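Last edited May 4, 2024. Maintained by Orestis Fragkou. Second reader for rule changes: Manolis Nikolaidis.

# Recording rules for the Iltholm tabletop set

This file covers how episodes for the Iltholm set are recorded, checked and named. It applies to both sites, Garrido and Brultico. If you find an old copy of the rules in the Ellix wiki, ignore it. The file in this repo wins.

The set has 2275 accepted episodes at this release. The next release is planned for June.

## Before you record

- Read the whole file once. It is short.
- Log in under your own operator ID. Shared IDs were allowed in the first release and we are still sorting out the mess.
- Run the joint check and the gripper open/close check. Record nothing if either one reports a warning.
- Confirm that the emergency stop works, with the arm powered and standing still. Do this at the start of every session and again after any change of operator.
- Keep hands out of the arm's reach while the motors are on. To move an object by hand, pause first and wait for the status light to change.

## Table and background

Objects may be placed anywhere the arm can reach without stretching to its joint limits. Move them between episodes. Small props that have nothing to do with the task may stay on the table, and their positions should change too.

We do not clear the room behind the table. Chairs, shelves, cables on the floor and desks with papers on them are all fine in the wrist view. Three things are not fine:

- faces
- screens with readable text
- anything with a name, address or badge number on it

Shoes and sleeves are allowed. If a face gets in, stop the episode and mark it `reject_privacy`. Don't crop or blur it yourself – the raw file has to be deleted by a maintainer.
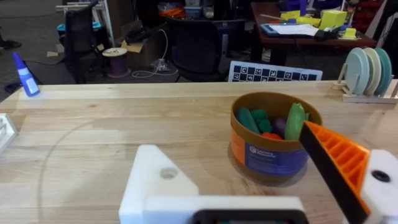 *Wrist view, toy vegetable task. Finger near the rim of the container, plates in the rack at the back.*

## Contact rules

1. Approach containers slowly. The speed cap near a rim is set in `limits.yaml` and operators may not raise it.
2. Light contact with a rim is accepted. Pushing the container across the table is a `fail_contact`, even if the object is picked up afterward.
3. A dropped toy may be picked up again within the same episode, with a limit of two tries. After that, end the episode and label it a failure.
4. Dishes are handled only in dish tasks. If the arm touches the rack during any other task, end the episode and check the rack before going on.

Keep failed episodes. They go in `failures/` with the same naming as the rest. Only privacy rejects are removed.

## Calibration

The board can stay in view during recording. Do not use it as a prop. Recalibrate the wrist camera:

- after any change of finger or finger pad
- after a collision, however light
- when the check script reports an error above the limit in `calib.yaml`

Write the new calibration to a new file. Never overwrite the old one, since earlier episodes point to it.

## Review

Each episode is watched by two people, and the operator can't be one of them. Reviewers look at the full clip at normal speed, then fill in the task label, the outcome and any contact flag. If they disagree, Manolis decides.

## Known gaps

- Brultico used an older speed cap for its first four sessions. These are tagged `old_cap` – leave them out if you study contact force.
- Container brands and printed labels are not masked.
- Object names follow the operator's wording, so the same toy may appear under more than one name.

## Changes to these rules

Open an issue with the tag `rules` and say which section you want changed. Orestis or Manolis will answer there. Changes take effect at the next release, except safety fixes, which apply as soon as they are merged.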